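Spent the day inside the Harier cell with a torch in my teeth, so you're getting a cable thread. Mute me now if you have a life.

Background for newcomers: two Trilmont arms on one rail, a tabletop between them, walls on three sides. They practise putting toy vegetables in zip bags. I keep them upright. My nephew believes I work in robotics and my mother believes I work in groceries.

Fault log from the night run says "wrist camera timeout, left" nine times, then a run of perfectly good footage, then three more. Intermittent. My favourite word, right up there with "rent inspection".

If a cable is dead you replace it and go to lunch. If a cable is dead only when joint four is past a certain angle and the trucks are going by outside, you get a thread.

First rule of intermittents, as taught to me by Elfriede Berchtold on a packing line years before any of this: touch nothing, look at everything, write down what you see before you make it better by accident.

I touched something. Sorry Elfriede.

In my defence it was the connector on top of the left wrist, the first thing any human being would touch. It was seated. It was seated beautifully. The fault went away for an hour out of spite.

So, back to the slow way. Arm in hold, jog one joint at a time, somebody else watching the feed and yelling. Samira Boutros did the yelling. She has the lungs for it and she can read a frame counter from across the room.

Base joint, full sweep: clean. Shoulder: clean. Elbow: clean going up, and coming down Samira yells "GONE" loud enough to set off a dog in the car park.

Do it again. Clean. Do it again. Clean. Do it again. GONE. Woof.

Elbow then, or near enough to it. The cable comes down along the upper link, goes past the elbow, and gets itself to the base. Every fastening on the way is a place where I once made a decision.

And my decision at the elbow was rubbish. I'd left plenty of slack up at the wrist, a great big handsome loop, and then pinned the cable hard on both sides of the joint that does most of the bending. A seatbelt on a trombone.

For anyone dressing cable on a small arm: slack belongs where the bend is. A nice loop at the wrist does nothing for a pinched elbow. I have this written on a label in the toolbox, in my own handwriting, from last winter.

How I measure it now: fold the joint as tight as the program ever takes it, lay the cable round the outside, mark it. Open the joint right up, mark it again. The difference on the left elbow was 73 mm. What I'd allowed was closer to none mm.

Someone in replies asking why not run it inside the arm like civilised people. There's no room in these, mate. I've looked. I've looked with the good torch.

Someone else asking why purple. It was what the drawer had.

Before restrapping I checked the right side too, on the theory that I'd been equally clever twice. I had. It just hadn't failed yet, which I'd call luck and the maintenance sheet calls "OK".

Anyway, arms, cables, fingers, veg.
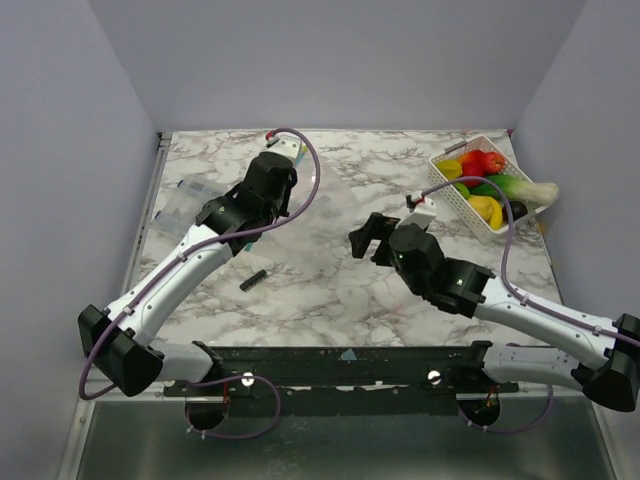
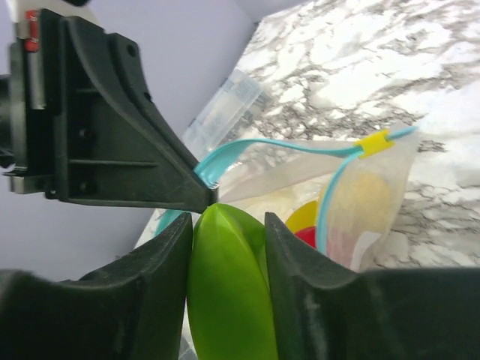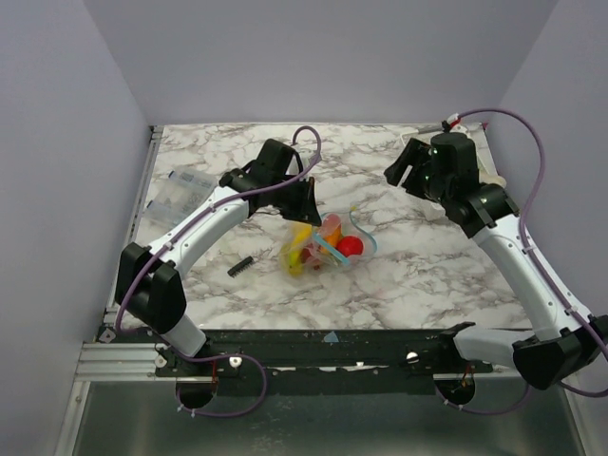 Wollongong, April

Right. Fed, caffeinated, back on the tools for the second half.

The purple stuff is what I've been going on about. Loop over each gripper, down the white links, back to the mounting end. Pretty from a distance. Most of my work is pretty from a distance.

Restrapping, in the order I do it, for the two people who asked. Power off and the arm propped, properly propped, a foam block under the upper link. The brakes are good but I have only the one set of knuckles.

Cut the old fastenings from the base upward. If you start at the wrist the whole lot slides down and you spend ten minutes finding out which mark was which.

Wipe the link before anything goes back on. The white shows every fingerprint I own.

New ones go on finger tight. You want the cable to creep a little when you tug it. Mine were done up like a suitcase, and the jacket at the left elbow had a flat spot you could feel with a thumbnail. I kept that length. It's on the bench as a warning to others, mainly me.

Then power up and walk each joint through by hand-jog before the program gets anywhere near it. Samira back on yelling duty. Ten sweeps of the left elbow and not a peep, from her or the dog.

Since I was in there with everything stopped, I did the fingers. You can see the pale scuffing on them in the close one, the middle pic with the green veg in the grip. Cosmetic as far as I'm concerned. I run a nail along the edge and if it catches on anything, that finger gets dressed with fine paper or swapped.

Why so fussy: a bag film will forgive a scuff but it won't forgive a burr. One burr and you're no longer opening a zip bag, you're making two smaller, worse bags.

Our spares come from Karaki, in sets, in a box with far too much foam in it. The last set had been in 1,688 hours when I pulled it and was still within the wear mark. I pulled it anyway. I'd already driven to work.

Torque on the finger screws gets checked every Tuesday whether it deserves it or not. One of them always takes an eighth of a turn. Always the same one. I've marked it with paint and we have an understanding.

Rail bolts: checked, painted, left alone. If your rail bolts are moving you have bigger problems than a camera dropout and you shouldn't be reading threads.

Then recalibration, because moving a connector even slightly can shift what the camera thinks it's looking at. Plevance does that part, it's the software side. You show it the target from a set of poses and it gives you a number and a colour. The colour is for managers.

First go came back amber. I'd bumped the mount on the left wrist with the side cutters and hadn't noticed. Loosened it, reseated it, did the poses again. Green. No further questions from me.

Small complaint for Plevance if they're reading: the pose routine swings the left arm straight over to the far corner, where anyone sane puts the basket. There should be a prompt. A beep. A strongly worded beep.

I've now got "CLEAR TABLE BEFORE CAL" on the front of the clipboard, under "SLACK GOES WHERE THE BEND IS". The clipboard is becoming my memoirs.

Someone asks whether real veg would be a better test. We tried real for a week. A banana has a service life of about one afternoon in that cell and the cleaning bill is all joint seals. Toys go in the sink.

The leek is everybody's least favourite by the way. Longer than anything has a right to be and weighs nothing, so it swings. If I hear a clonk from the other room it's the leek.

Soak test: 955 cycles is what we call a pass after cable work. Pick, place, bag, tip out, repeat, feeds recording the whole time. You set it going and pretend to do paperwork.

At cycle 40 I'd have bet my lunch on a dropout. Nothing. At 200 I let myself sit down. Samira had the counter up on the big screen with the sound on, like the cricket.

It did stop once, at 611, and I aged visibly. Bag slipped, arm waited for a bag that wasn't coming, timed out exactly like it's meant to. Not a cable. I've never been so pleased with a dropped bag. Restarted the count from there, with Samira's permission, obtained under protest.

Finished a bit before 8 tonight. No timeouts on either wrist. Logged as "cable strain relief reworked, both sides, elbow", and it'll sit in the system next to last winter's entry, which says the same thing in a more confident tone.

Parts used: a length of cable, a handful of fasteners, one square of fine paper, the last of my patience. Parts ordered: more cable. They only had purple.

Rang Elfriede on the way home to confess about touching the connector first. She asked what angle the elbow was at when it dropped. I hadn't written it down. Long silence on the line.

So tomorrow I'm putting a column for joint angle on the fault sheet.

Yes, I'll share the sheet when it's tidied up. No, it isn't tidied up. To the bloke asking about the drawer: third one down, left of the bench, and please put the side cutters back.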